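Robotics club, December, way too late to be writing this

Okay so tonight was ball night and I am still wired, so you get a long one, diary. 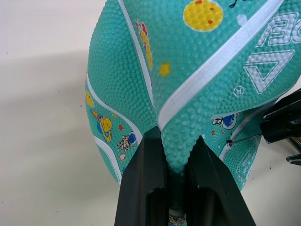

Gerardo thinks we should just give up on pinching and build a scoop. He told me so twice before I even had my coat off, and then again over the pizza, that a scoop doesn't care how much air is in the thing and we'd be done by now. He might be right! But Shirley and I spent all of fall on those two black fingers and I'm not ready to toss them in a drawer, so we're sticking with the squeeze until somebody proves to me it can't be done.

The teal ball is my favorite, by the way. Astronauts, a rocket, a big yellow planet with craters, the works. When the fingers close on it they grab a fold of rubber, kind of like pinching a cheek, and the rest of the ball bulges up over the top. I could watch that all night (I sort of did).

The trouble is the force setting. We started at 216, which is a number that means nothing outside Lambros's code, and crept up to 556, and I wrote every single try in the green notebook. My handwriting gets worse as you go down the page. Lambros wants the whole lot typed into the spreadsheet by next meeting, and guess who said she'd do it. Me. Why do I do this.

Evanthia was asking about air pressure too, whether we should have a chart for soft balls and firm balls, and I said yes please, and now that's hers. Ha!

Oh, and we still don't have a team name. The form wants one and it's down to Ondum or Greletti. Shirley says Greletti sounds like a pasta. I like pasta. I voted Greletti.

Need to remember: new batteries for the timer, pay Iason back for the pizza, find my other glove. Bed now, chem quiz first thing.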